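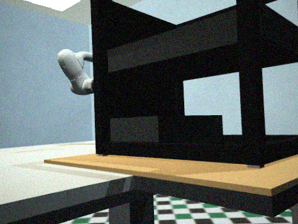
6. Checking a simulated cell before planning

6.1 Purpose

This section covers loading a cell model into Pallden, setting up the planning scene and confirming that the arm can be planned for near fixed structures. Complete section 5 (licence and solver installation) first. The steps apply to the simulation back end only. For a physical controller, see section 9.

6.2 Before you start

You will need:
- a cell file with the extension .pcell
- an arm description with joint limits filled in
- write access to the project folder

Note: Cell files saved by the Irarix exporter use millimetres. Pallden uses metres internally and converts on import, but only if the units field is present in the file header.

6.3 Loading the cell

1. Open the project and choose Scene > Load cell.
2. Select the .pcell file. Leave "Merge with current scene" unticked.
3. Wait for the status bar to show Ready. Large meshes can take nearly 80 seconds on first load, as the collision shapes are built and stored in the cache.
4. Open the object tree. Every fixed object must have both a visual mesh and a collision shape. Objects with a visual mesh only are listed in italics and are ignored by the planner.
5. Set the parent of each fixed object to world. An object left under the arm base will move if the base is moved.

Caution: Do not use a single convex hull for an open-framed structure. The hull fills the openings and the planner will reject every path through them. Choose Split into parts in the collision panel and check the result with View > Show collision shapes.

6.4 Planner settings

1. Go to Planning > Settings and select the Vukčević sampler. It is the default for new projects.
2. Set Attempts to 100.
3. Set Time limit to 750 ms. The limit applies to each attempt.
4. Set Path check to Continuous. Step checking is faster but can miss thin rails and posts between two samples.
5. Click Apply. Settings are stored with the project and do not carry over to other cells.

Note: If the time limit is reached on every attempt, the log shows code 300. Check the start state for contact before raising the limit.

6.5 Checking the view

The render camera is used by the perception module as well as by the operator display. Large dark structures can hide much of the arm, and depth estimates near their edges are less steady.

1. Open View > Camera and step through the saved viewpoints.
2. For each viewpoint, run Perception > Coverage. Links with no visible surface are marked Hidden.
3. If the gripper is marked Hidden in the viewpoint assigned to grasp detection, move the camera or assign another viewpoint.
4. Raise Samples per pixel if the render is grainy. Dark, even surfaces show grain first.

Hidden links do not affect planning, which reads joint values from the simulator.

6.6 Test run

1. Place the arm in its home state.
2. Choose Planning > Test and select a goal from the list.
3. Click Plan. Do not click Execute yet.
4. Step through the path with the slider and watch the Clearance field. It turns amber below the margin set in the project.
5. Click Execute if no amber values appear.
6. Save the result to the Momholm folder on the project server.

If the plan fails, see 6.7.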